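Cabinet doors drift out of line slowly enough that most people put up with them for years. Almost all of it can be put right with a Phillips screwdriver and a bit of patience.

## Doors that sag or rub

Open the door and lift it gently by the outer edge. If it moves up and down at the hinge, the screws are loose in the wood and no amount of adjusting will help until they hold again. Tighten them by hand. A power driver will strip particleboard in a second.

If a screw just spins:

1. Take it out and put the others in snugly so the door stays up.
2. Dip a couple of wooden toothpicks in wood glue and push them into the hole.
3. Snap them off flush and leave the glue overnight.
4. Drive the screw back in slowly.

Consuelo Galindo wrote in to say she uses a golf tee for larger holes, trimmed with a utility knife. I tried it on a pantry door and it has held since October.

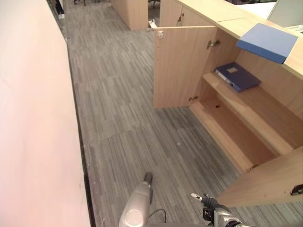
*Cabinet with its door open, hinges near the top and bottom.*

Concealed hinges usually have a side-to-side screw and a depth screw. Turn the side screw on the top hinge first, a half turn at a time, and close the door after each turn to check the gap. On a pair of doors, get one of them square to the cabinet and then match the other to it. Working on both at once is how you lose an afternoon.

Older butt hinges have no adjustment. If the door rubs at the top on the latch side, a strip of thin cardboard behind the bottom hinge leaf will often make things worse, so try the top leaf first for tightness and only then reach for a plane or sandpaper.

## Latches that won't catch

Magnetic and roller catches get blamed for problems that start at the hinge. Fix the hinges, then look at the catch. Most are mounted through slotted holes and can be slid forward or back a little. Clean the magnet and the plate with a damp cloth. If a roller catch squeaks, rub it with candle wax. Don't use cooking oil, which turns gummy. 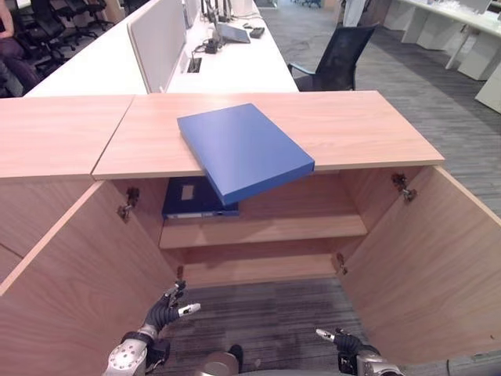 Shelves are the other thing to look at while you have the screwdriver out. A long shelf loaded in the middle will bow over time, and particleboard doesn't spring back. Put the heaviest things close to the supports. If a loose shelf has already bowed, empty it, flip it over, and load it again; it will flatten out some under the weight. Check that every shelf pin is pushed all the way in before you put anything back.

## Cleaning veneer

Wipe with the grain, using a cloth wrung out in warm water with a drop of dish soap, and dry it right after. Standing water along a seam or a front edge will lift the veneer. If an edge has started to peel:

- Lay a piece of brown paper over it.
- Press with a dry iron on low for a few seconds.
- Hold it flat with a block of wood until it cools.

This works on iron-on edging. Edges put on with other glues need a little wood glue worked underneath with a toothpick, then tape overnight.

Yabsira Gashaw asks whether furniture polish is worth buying for veneer. I wouldn't bother on a factory finish.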